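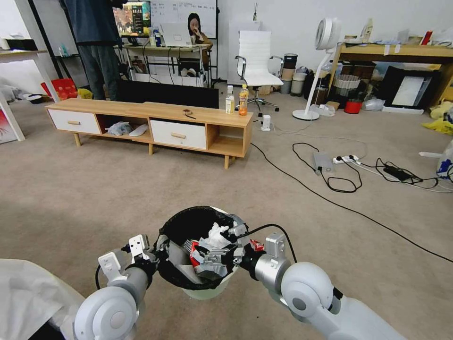 Unreliable narrators – is the twist in Plekholm a cheat?

inkstained_jo
Posted Tuesday, 9:14 pm

OK so finished Plekholm last night. Palesa Kruger's second one, for anybody who hasn't been following the read-along. Spoilers from here down, whole thread is marked spoilers so don't yell at me.

I feel cheated. There, said it. We get 30 chapters of Anna telling us about her brother and the ferry and the winter he kept the shop going, and then chapter 31 and he's been dead since before page one. And she KNEW. She's the one telling it! First person, past tense. She sits there writing "Daniel came in and put the kettle on" and he did no such thing.

Is that fair? My feeling is a first person narrator can be wrong, can be fooled, can leave stuff out. Flat out lying to the reader in narration is different. Anyway want to hear what others think before I write my review.

marginalia77
Posted Tuesday, 9:40 pm

Hard disagree. She never lies. Go back and look at the kettle bit, it's right after she's been reading his letters. The whole book is her remembering him INTO the room. Page 41 – "I like to put people where they ought to be." That's the key to the thing and it's sitting there in chapter three.

inkstained_jo
Posted Tuesday, 9:52 pm

One line on page 41 doesn't cover the next couple hundred pages imo

marginalia77
Posted Tuesday, 9:55 pm

Why not? How many do you want

T_Halvers
Posted Tuesday, 10:20 pm

Read it in April when it came out, so going from memory. What bugged me wasn't the lie, it was that other people talk to him. Mrs. Oltis comes in for stamps and says good morning to both of them. Both! If it's all in Anna's head then she's making up Mrs. Oltis's dialog too and at that point what are we even reading. Could all be made up.

marginalia77
Posted Tuesday, 10:31 pm

Well it IS all made up, it's a novel

But ok serious answer. Mrs. Oltis says "morning, you two." There's a cat in the shop. I always read it as her and the cat. Second time through anyway.

T_Halvers
Posted Tuesday, 10:33 pm

the cat. ok. I'd forgotten the cat

pagesandpages
Posted Tuesday, 11:02 pm

Jumping in, I'm only on 231 but I don't mind spoilers, never have. I guessed it already. He never eats. There's a supper every other chapter and she lists what everybody has and he's always "already eaten" or "out back." Once you notice you can't stop noticing.

So for me no cheat, she's playing with her cards up. If anything it's too easy?

inkstained_jo
Posted Wednesday, 7:48 am

Hm. Did not catch the suppers. That's annoying, I thought I read it pretty close.

I still think there's a line though. Leaving him out of the supper = fair. "Daniel came in and put the kettle on" = over the line. One is hiding, the other one is telling me a false thing in plain words. Compare The Oltis Road (her first, yes she reuses the name, no idea why) where the mother narrates and just skips the whole year she was away. Much better handled. You can feel the hole.

dunmore_reader
Posted Wednesday, 8:30 am

She talked about the name thing at the Pilaro festival. It's a family name from her grandmother's street, she puts an Oltis in everything for luck. Was in the audience, small room, terrible mic.

Somebody asked her the cheating question too btw. She said in the first draft it was third person and it WAS a cheat and her editor, Sipho Mabuza, told her so. He made her redo the entire thing in first. I think she said the manuscript was 644 pages at one point. So she at least thinks first person is what makes it honest. Paraphrasing, I didn't take notes.

inkstained_jo
Posted Wednesday, 8:41 am

644!! glad he cut it

And see I'd say the opposite, third is where you could get away with it, close third, all filtered. In first she's putting her hand up and swearing to it.

marginalia77
Posted Wednesday, 12:15 pm

No, wrong way round. In third there's somebody standing outside the character who's supposed to know better. If THAT voice says Daniel put the kettle on then Daniel put the kettle on, or the author's a crook. In first it's only Anna. People say stuff. My aunt talked about my uncle in the present tense for years, nobody called her a liar.

bricktop
Posted Wednesday, 12:50 pm

Your aunt wasn't charging for a hardcover

marginalia77
Posted Wednesday, 12:52 pm

lol fair

T_Halvers
Posted Wednesday, 1:37 pm

Went and got my copy off the shelf at lunch. The kettle sentence is in the past tense but the paragraph before is "I would sit with the letters until it got dark, and then." And then, full stop. New paragraph, Daniel comes in. So there is kind of a door there if you want it. I withdraw maybe half my complaint.

The other half stays. Ferry chapter. He's got a ticket. A physical ticket, the ferryman tears it. What about that?

pagesandpages
Posted Wednesday, 5:05 pm

She buys two tickets. She says so in the last chapter (I skipped ahead, sorry not sorry). Every crossing, two tickets, and the ferryman tears both of them and never says a word about it. Made me cry on the bus a bit.

inkstained_jo
Posted Wednesday, 6:22 pm

Ok the tickets got me too. I'll give you the tickets.

Still going three stars. The last fifty pages explain way too much – the letter from the doctor, then the cousin turning up to say it all again in case we missed it. If she trusted us with the tickets she didn't need the cousin. My guess is somebody got nervous.

dunmore_reader
Posted Wednesday, 6:40 pm

Agree on the cousin, everyone agrees on the cousin

bricktop
Posted Wednesday, 6:58 pm

I liked the cousin

marginalia77
Posted Wednesday, 7:10 pm

Five stars from me and I'm rereading it with a pencil. Jo when you do the review please put in that you missed the suppers, only fair.

Whats next on the read-along, is it still the Coetzee or did that get bumped? The library here has one copy adn I'm third in line, so need to know soon.

inkstained_jo
Posted Wednesday, 7:26 pm

Still the Coetzee. First half by end of the month. I'll start a thread, no spoilers in that one til I say so pls

T_Halvers
Posted Wednesday, 7:31 pm

which translation of it

inkstained_jo
Posted Wednesday, 7:33 pm

It's in English??

T_Halvers
Posted Wednesday, 7:34 pm

oh. Thinking of the other one. Ignore me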